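21/01/2018, bench notes, tool bins

Sunday, quiet, so finally went through the gray bins. 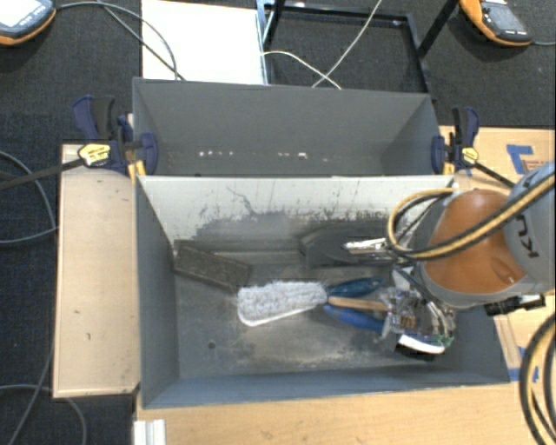

Front one still has the brush, the wooden handle and the two blue ones, plus the rough block in the back corner. Rear bin nearly cleared, leave it that way till Wian has decided what goes in it. Don't use it as overflow again pls.

Back wall of the front bin is badly scuffed low down. Tried dish soap and a green pad on the left end, 20 min, barely any change. Those marks are in the wall itself I think. Yaroslav wants to order new from Lureck, I say wait till March and see what's left in the Killska budget.

Brush: bristles OK, keep. Do NOT wash it with solvent, last one went stiff as a board. Warm water, shake out, dry bristles down on a towel.

Blue handles: different blues, so probably not a set. Check against the Erkeck list before anybody labels them. If they aren't on it they go on the odds shelf.

Wooden handle needs sanding + oil. Linseed is in the cabinet over the sink, lid is stuck, use the strap wrench.

Block: speckled top sheds grit?? rub test on white paper tmrw. If it sheds it gets its own tub, don't want that in the bristles.

Labels. Printer is out of tape again, 2 rolls on order thru Alcaraz. Masking tape and marker for now, put it on the outside long side so it can be read from the bench.

To do
- rub test, block
- sand handle (120 then 220)
- ask Wian re rear bin
- Yaroslav: price for 2 bins, same size, lids if they make them
- find the Erkeck list, was in the blue binder, isnt now

Stopped at lunch.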